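Yimyam Bottle Handling Cell — setup and care page

February 3, 2022, by Jintana Ongart, Treleleck Service Desk

We use cookies to remember your language and your last visited page. By staying on this site you accept them.

The Yimyam cell is a one-arm table cell for picking up and laying down drink bottles. Treleleck delivers it as a complete set: arm, gripper with wrist camera, controller, green work surface and a box of spare finger parts. This page is for the person who takes care of the cell after the delivery. It tells how we set the gripper for soft plastic bottles, and which small jobs keep it in good condition.

If you have the older Drenimden controller, the menus have other names but the values are the same.

What you receive

Order number 457 is the full cell. Order number 46 is the finger kit only, with screws and one hex key. The key fits all finger screws, so please keep it near the cell and not in the general tool drawer, where it will be lost in one week.

The bottles for the setup are not in the box. Please buy them in your own shop, and choose the same kind that your cell will handle later. A full bottle and an empty bottle are two very different objects for the gripper, and the grip force for one is wrong for the other.

Setting the grip on a lying bottle

1. Put the controller in manual mode and set the speed to 9 percent. Keep the stop button in your hand.

2. Lay one bottle on the green surface. Bring the gripper over it slowly, with the fingers open. Come from above the body of the bottle and stay away from the neck. The neck is narrow and hard, and a grip there will turn the bottle when you lift.

3. Close the fingers in small steps until they touch the plastic. Watch the wrist camera picture while you do this. You should see the bottle label and the finger screws at the same time. If you see only the label, the camera bracket is turned too far and must be corrected first.

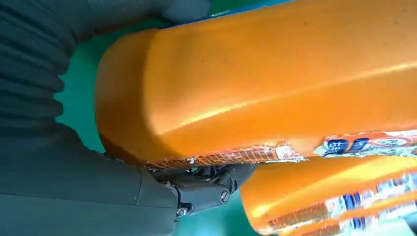
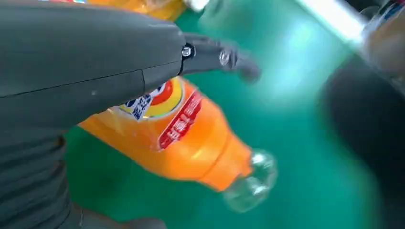
4. Set the grip force to 50 percent and save it as the start value. Lift the bottle a hand's width and wait a little. If it slides, go up one step. If the wall of the bottle bends in, go down one step.

5. Repeat with a second bottle lying beside the first one. Two bottles close together are the hard case, and the lower finger needs room to go between them. When there is no room, change the approach angle and leave the force as it is.

6. Save the program under a new name. Do not write over the delivered program — you will want it again.

Labels

Many people ask us about labels. A thin plastic label can tear or become wrinkled where the fingers press, and then the fingers hold the label and the bottle moves inside it. If this happens often, take the bottle out of the training set and put in a fresh one. Also clean the finger pads, because small pieces of label and glue stay there and are not easy to see. Use a damp cloth with a little dish soap. Do not use alcohol on the pads, it makes them hard.

Finger screws

Check the finger screws before each long run. Switch off the drive, hold the finger with one hand and try to move it from side to side. It must not click. If it clicks, tighten the screw at the housing first and then the next one along the finger. Turn only until you feel it stop. My colleague Wichai Meesuk repairs the returned grippers, and he sees more screws that were made too tight than screws that were loose.

Sleeve and housing

Wipe dust out of the folds of the ribbed sleeve with a soft brush. Soft drink on the sleeve must be cleaned the same day, before the sugar becomes sticky. The housing is closed with a seam in the middle. Please do not open it there. There is nothing inside that can be adjusted, and the seal does not go back well without our tool.

Changes since July

The start value for force was 46 percent in the old guide. We changed it after a long test at the Loltilville workshop, where Elvia Barrera used full bottles. Programs that you saved with the old value will run as before.

Spare parts and questions

Finger kits go out from Loltilville. For the price and delivery time, please write to Manee Petchrat and give the number on the back of your controller. For returns, pack the gripper with the fingers closed and the cable rolled beside it.

Contact: Treleleck Service Desk, Loltilville | © Treleleck | Back to top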